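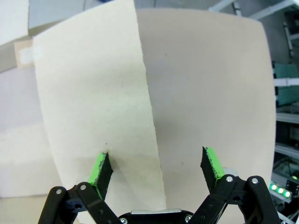

Cardboard and paper: your questions

I get a lot of mail about how I save packing cardboard for my craft shop, Prarareck, so I've put the usual ones in one spot.

Do you really keep all of it?
No! I keep big flat panels and any cream or off-white sheets with a nice fibrous look. Everything else goes out with the recycling.

Is a ragged edge a problem?
Not for me. I love a torn edge on a card or a tag, so I leave it alone. If you want it straight, use a metal ruler and a fresh blade, and go over it 2 or 3 times (light passes – pressing hard just chews up the paper).

What about little specks and marks?
Specks in the paper itself are part of the charm. Pencil and smudges I try with a soft white eraser first.

How do I get tape off?
Warm it with a hair dryer on low, then peel slowly and keep it flat against the board. Some layers may still lift – I hide those on the back.

My sheets keep curling. Help?
Mine too, especially in December with the heat on. Lay them flat under a heavy board for 4 days, then turn them over and give them another 2.

Can I send you my leftovers?
Please ask first, my shelves fill up fast! Write to me, Elfriede Bachmann, through the contact page.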